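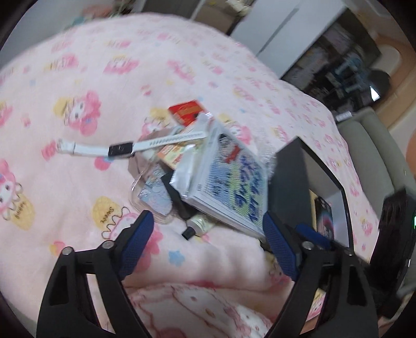
3 min read

About Valatico

Valatico publishes wiring references for passenger cars and light trucks: fuse box layouts, relay positions, connector pinouts, ground point locations and wire color tables. The library holds 1068 vehicle entries. Each entry covers one model, one body style and one range of production dates.

The company was started by Gunnel Nyberg, who spent her earlier career as an electrical diagnostic technician at Lundgren, an independent repair shop in Ustton. She remains the technical editor and approves every entry before it goes online. The office is still in Ustton, on the upper floor of the building next to the shop.

What an entry contains

A complete entry has five parts:

Fuse and relay assignment for each box in the vehicle
Physical location of each box, with access notes
Main ground points and the circuits tied to them
Connector views with pin numbers, seen from the wire side unless marked otherwise
Revision history

Amperage is given as printed on the manufacturer's cover label. Where the label and the factory wiring manual disagree, both values are listed and the entry carries a conflict flag. Do not fit a fuse to a flagged position until you have checked the wire gauge on the car.

Trim level matters. A slot marked "not used" on a base model may feed heated seats or a trailer module on a higher trim. We list by equipment code where the codes are known. If no code is shown, the assignment applies to all trims we have checked.

How entries are checked

Drafts are prepared from printed service literature. A second editor then compares the draft with a vehicle, using a test light or meter at each populated position. Entries checked this way are marked "verified." Entries based on literature alone are marked "source only" and stay that way until a vehicle is available. We do not copy diagrams from owner forums.

Corrections from readers are logged and answered within 6 working days. Please include the build date from the door jamb label, the box in question and the slot number. A photo of the underside of the cover helps. Corrections that arrive without a build date are held until we have one.

Gundis

Gundis is the lookup tool behind the search box. It accepts a model name, a build date or a connector part number and returns the matching entries. The connector index lists 4000 part numbers. Partial numbers work if at least 5 characters are entered. Spaces and hyphens are ignored.

Gundis does not decode VINs. Vehicles imported from another market should be searched under the market they were built for.

Use and licensing

Reading the library is free. Repair shops and training programs that need printed sets or offline access can take out a yearly license, which covers one site and any number of users at that site. License terms are reviewed each May. Republishing diagrams on other websites is not permitted.

The material is meant for people with basic electrical training. Disconnect the negative battery cable before removing a fuse box from its mount. Airbag and high-voltage circuits are listed for identification only, and no test procedures are given for them.

Contact

Corrections: use the form at the foot of each entry.
Licensing: use the contact page and select "Shops and schools."
Technical questions about a specific repair cannot be answered by email.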